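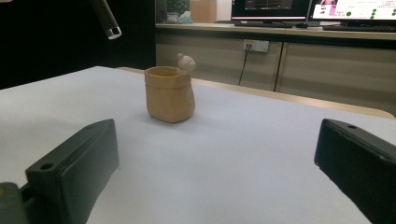

## Barska: reader comments on broadcast opinion

Barska is a set of 2749 English comments left under opinion pieces about talk radio and television hosts. Most were written after a host said something that part of the audience disliked. Each comment is labelled for who it is aimed at and whether the writer says they used to be a fan.

The comments come from the open pages of two local news sites, Golcombe and Dultport, and were gathered in May.

## Files

- `comments.csv` – one comment per row
- `threads.csv` – the 11 threads, with topic and length
- `labels.md` – the full labelling guide

## Labels

`target` is one of `host`, `guest`, `outlet`, `other_reader` or `none`. `stance` is `agree`, `disagree`, `mixed` or `neutral`. `former_fan` is yes or no, and is only yes when the writer says so outright ("I used to watch every night"). 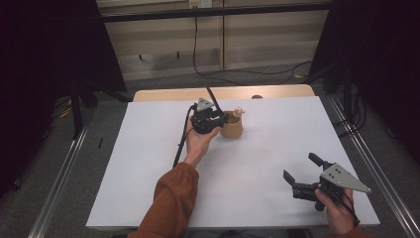 Neutral is the label that caused the most trouble. It is meant for comments that report something and take no side, including comments that have wandered off the topic. A remark such as "there's a tiny beige figure on the rim of that brown cup" is neutral, with target `none`. "Typical of him to drink out of that cup" is not, even though it never mentions his views. Sarcasm is labelled by what the writer means, and where the labellers could not agree the row has `unsure` set to 1.

## Cleaning

Names of readers were removed with Nishad, our in-house script, and then checked by hand. Spelling was left alone. Comments longer than 700 characters were cut at the nearest full stop, and `trimmed` marks these rows.
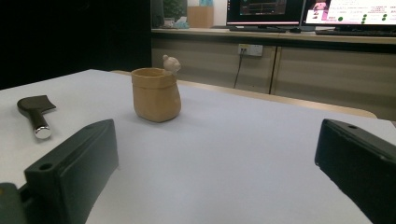 Attached pictures were dropped and replaced with `[media]`. Some meaning goes with them. A reader who posts a small bear's head peeking over the rim of a tan cup may be making a joke about a host keeping his head down, and the text alone won't show it. Treat the stance label on any `[media]` row with care – it was set from the words only.

## Known gaps

- Deleted comments are missing, so the angriest replies are probably under-counted.
- Dultport threads are longer and take up most of the set.
- Version 2 fixes the swapped `guest` and `outlet` labels in the first release. Please don't mix the two.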